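4.2 Do letter blocks teach spelling?

The claim that handling letters helps a child to spell them is older than any evidence for it. Garside and Colport both repeat it in their handbooks, and neither says what was measured. We are not sure that anything was. The Eltedham trial is the usual source, and it followed 81 children over a single term, with no group that simply spent the same minutes reading with an adult. 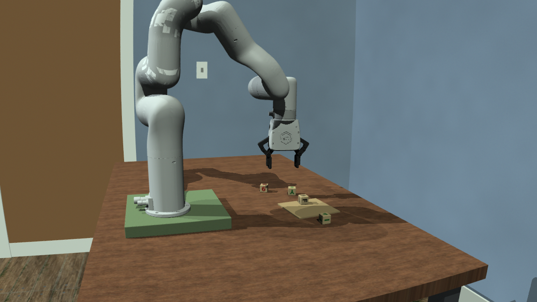
4.3 What the Eltedham figures can bear

The trial reports a gain on a 200-word spelling list. The list was drawn up by the people who chose the blocks, and many of its words are short ones that can be laid out with a small set. A child who had practised those words by any means at all would be expected to do better on them. When the Bandara list of 100 words was used instead, the gain shrank to a size we would not care to defend.

There is also the matter of timing. The first test was given in September, after the long break, when most children of this age spell worse than they did before it. Some of the rise that followed is likely to be plain recovery. The authors mention this in a footnote and then leave it out of their sums.

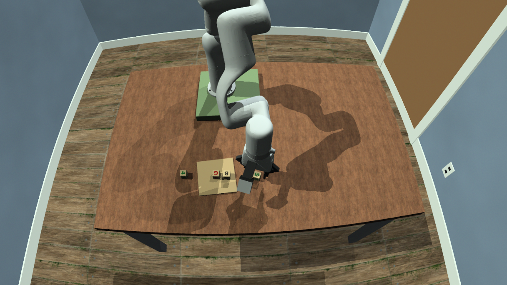
Figure 3. Wooden letter blocks on a table top, one marked with a green "S" (rendered view).

A further weakness is that "use of blocks" was never pinned down. In some classes it meant spelling a word aloud while placing each letter. In others it seems to have meant having the box within reach. Treating these as one method makes the average hard to read, and we doubt that it describes any class in the trial.

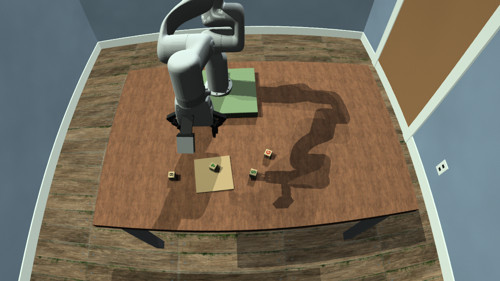
Colport objects that this asks too much of a classroom study, and that teachers who see children sorting letters with interest have evidence enough to carry on. We accept the second half of that. Interest is worth having, and a cheap set of blocks does no harm that we know of. It is still a different claim from the one printed in the handbooks, which promise better spelling and name a figure for it.

A fair test would need a comparison group, a word list drawn up by somebody else, and a second check some months later.

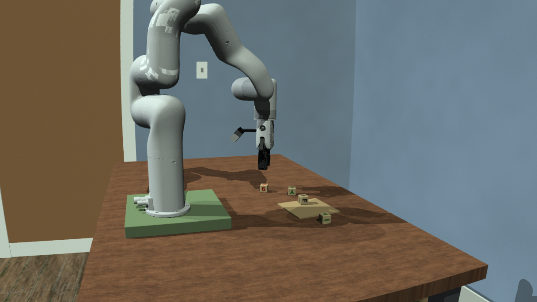

It would also need to record what each child did with the letters, even if only in a few lines a week. Until such a study exists we treat the Eltedham result as a hint, and we have left it out of the pooled estimate in section 5.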